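Unit 4: Planning and paying for the equipment
Course notes prepared by Irén Csizmadia

In September most groups ask me the same thing: how much does the arm cost? It is a fair question, but it is the wrong place to start your budget. Please start with the list of tasks. When you know what the robot must pick up, and from where, you can choose the gripper, and after that the arm.

For the kitchen task, write down each kind of item that will stand on the counter. Cartons, glasses and plastic bottles ask for different opening widths and different force.

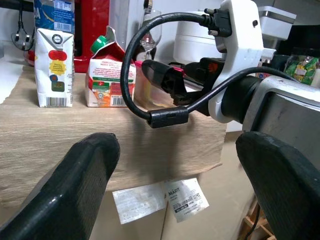 The second line of your budget is cables and connectors. Students forget it every year. A cable on a moving wrist gets bent many times a day, so I ask you to plan 2 spare sets for each arm. The Urnis cable set is $25 and the Clumo set is dearer, but it comes already with the clamps. Either one is accepted for the assignment.

Finger pads are also a consumable. Put them in the running costs and do not put them in the purchase price. If you mix these two, your second year will look too cheap.

Furniture and appliances belong in the budget too. A fridge for robot work should be measured before you order it. Check the depth of the shelves and the door opening, and check if the wrist can turn inside. 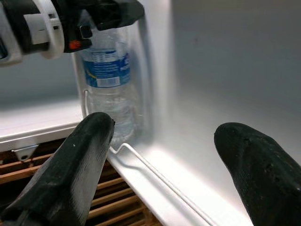
For tasks in a narrow space, ask the supplier for the outside size of the gripper when it is fully open. Hubáček gives this number in the quote. Judon gives it only if you write to them, so allow time for the answer.

Figures for the assignment:
Gripper, one unit: $1052
Cable set, one unit: $25
Fridge, second-hand: $500

Delivery and tax are not included in these prices. You must find them yourself and name your source.

Hand in one page with the task list first and the costs after it. A table is fine. Please keep the two kinds of cost in separate columns.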